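Kelldale Town FC — Loan Players: Frequently Asked Questions

Last updated May 23, 2018

We get a lot of emails about loan players each summer, so the answers are collected on one page. If yours isn't covered, write to Hòa Huỳnh at the club office.

How many players can Kelldale have in on loan at once?

We can register as many as the league rules for the coming season permit, but only a limited number can be named in a matchday squad. Last season we never had more than two at the same time. The manager prefers a small group and would like most of the places to go to players on our own contracts.

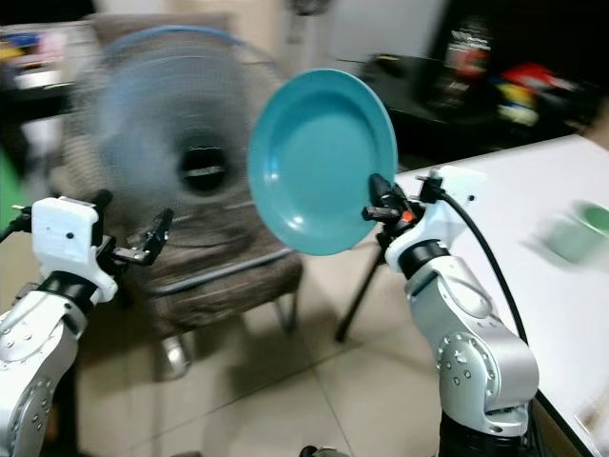 Who pays a loan player's wages?

It depends on the agreement. In most of our loans the parent club carries on paying the player and we send them a share each month. With the two who came from Dumville Athletic last year we paid 80 per cent of one wage and nothing towards the other. Travel to training is paid by us in both cases.

Can a loan player face his own club?

In the league, no, unless the parent club agrees in writing. Cup matches are a separate matter and permission has to be asked for each tie. Trí Triệu missed both of our games with Dumville for this reason. He wasn't injured, whatever was said on the forum.
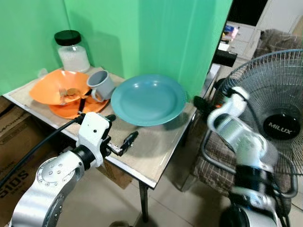

What is the difference between a short loan and a season loan?

A season loan runs from the start date to the last competitive match, play-offs included. A short loan has a fixed end date, usually after a month or two, and can be extended if all three parties sign. Short loans often cover an injury, most commonly to a goalkeeper.

Can the parent club call a player back early?

Yes, if there is a recall clause. Ours normally says that nobody can be recalled in the first 28 days, and after that the parent club must give us notice. The notice period is seven days for outfield players. Goalkeepers can be recalled at once in an emergency.
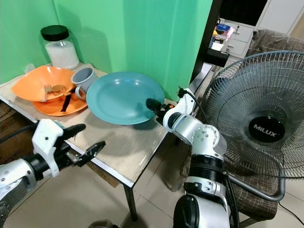

We can also end a loan early ourselves, but the parent club has to accept it and we may still owe our share of the wages up to the agreed date. It has happened once, at the player's own request.

Do appearances on loan count in the club records?

They do. A league game for Kelldale is a league game for Kelldale, and it goes in the handbook under the player's name with a small "L" beside it. Friendlies are left out for everyone.

Will a loan player sign permanently?

Sometimes, but please don't read too much into a good run of form. Some agreements give us first refusal at a set fee — most don't. We announce signings on the website once the registration has gone through, and not before.

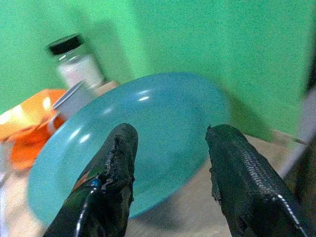 Can I have a loan player's name on my shirt?

Yes. The shop will print any name in the current squad. Printed shirts can't be returned or exchanged if the player is recalled, so bear that in mind before ordering in July.

Where can I watch a loan player's first match?

Home debuts are at Cao Lane as usual. The capacity is 1,581 and tickets for the bigger games go early. Reserve matches are open to season ticket holders at no charge. Bring your card to the main gate.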